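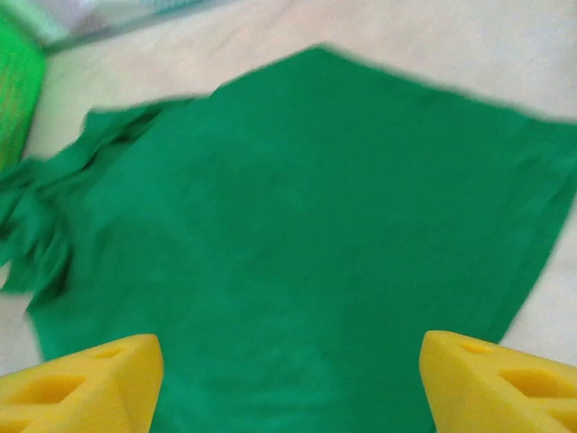
Pludar Folding Set, release 5

README

Read the limits section before you train on this. We have used Pludar in house since March and our opinion of it is mixed.

What it holds

3,049 recorded attempts at folding garments with two arms, driven by a person. Of these, 1,909 are marked "clean". A clean episode ends with a folded garment and has no pause longer than 9 seconds. Nothing more should be read into the word. A clean fold can be crooked, and plenty are.

Each episode has joint positions for both arms, gripper opening, one fixed view of the workspace and a close view from the gripper. All streams share a clock. We don't promise they line up perfectly - check the offset field and throw out anything you don't like.

Where it was made

All of it comes from the Rondonuwu bench. We had meant to record on a second bench as well and ran out of time. If your model works on this set and fails on your own table, the single bench is the first thing I would blame. 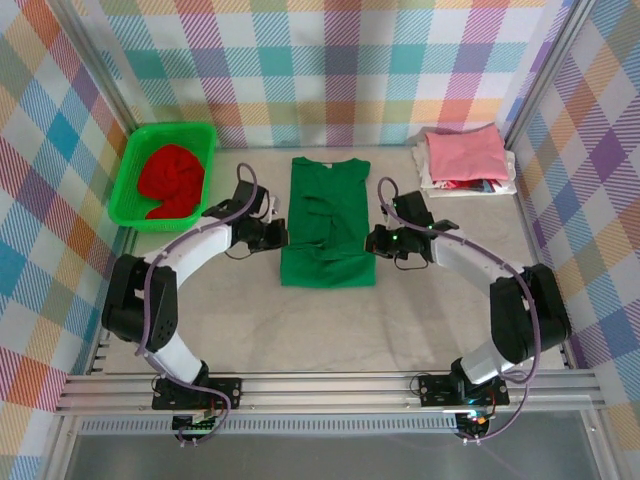
Rondonuwu bench: green T-shirt between the two arms, basket at upper left, folded stack at upper right.

The plaid walls are a worry. A strong pattern gives a vision model plenty to hold on to that has nothing to do with clothes. We trained one small policy with the walls masked out and it got worse, and I don't think we know why.

Labels

outcome: clean, partial or failed. Set by the operator straight after the attempt, which means people were marking their own work. A second person went over the partial ones only.

garment: a short free-text name. Spelling varies. "tee", "t-shirt" and "T shirt" all occur and we haven't merged them.

stage: pick, spread, fold or place. The line between spread and fold is a matter of taste. Don't report stage accuracy to a decimal point.

Known limits

Plain T-shirts make up most of the set. Results on anything with buttons will tell you very little.

The close view is often blurred when the arm moves quickly, and the cloth can run well past the edges of the picture. Filtering out the blurred frames removes much of the motion you want to learn, so we left them in.

Operators got better as they went along. Split by session, never at random, or your test score will flatter you.

The earlier Grusance release claimed to cover "household laundry". It didn't, and neither does this one.

Use

Loader and checksums are in the tools folder. Research use only, under the Zilham data terms. Report bad episodes by episode number, with the time into the recording.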